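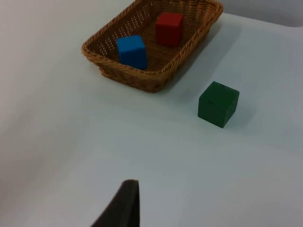 About Us

The Virnham Manipulation Laboratory studies how robots learn to handle everyday objects. The laboratory is part of the School of Engineering at the Urio Institute, where it offers graduate training and carries out research with partners in industry. It was founded by Professor Areti Tzanetos, who continues to serve as director.

Our Research

Most of our work concerns a single question: how can a robot be taught a new task from a small number of human demonstrations? Collecting demonstrations takes time, and a method that depends on thousands of them is out of reach for many of the workshops and small plants that could use it.

Our principal method, called Imer, divides a demonstration into short stages and learns each stage separately. In a sorting task, for example, reaching for a cube, closing the fingers, carrying the cube to a basket and letting go are treated as four stages. A stage learned in one task may then be reused in another. The robot relies on the view from a camera at its wrist, and no markers are placed on the objects or the table.

Dr. Jin-sol Kwak leads the development of Imer. In the laboratory's most recent study, the method learned a basket-filling task from 14 demonstrations. The comparison method, which learns the task as a single piece, required 39 demonstrations to reach the same rate of success. Both methods were tested with the same colored cubes, under the same lighting and with the same starting positions.

The study also recorded where Imer falls short. Most failed trials occurred at the release stage, when a cube was let go too close to the rim of the basket. Current work addresses this stage in particular, and a revised version of the method is now being tested.

People

Areti Tzanetos, Director
Jin-sol Kwak, Senior Researcher, Learning Methods
Obadia Massawe, Research Engineer, Hardware and Calibration
Halima Laizer, Doctoral Researcher, Grasp and Release
Nassoro Mrema, Laboratory Manager

Partners

The laboratory has worked with Indomeck for two years on the use of learned skills in light assembly. Under this agreement, results are published openly, and students may spend one term at the company's test site as part of their degree.

Study and Visits

Doctoral applicants are admitted each January. Applicants should have a background in engineering, computer science or mathematics, and should name the research area they wish to join. Requests for visits and for access to the demonstration recordings should be addressed to the Laboratory Manager.

Page last updated June 25, 2026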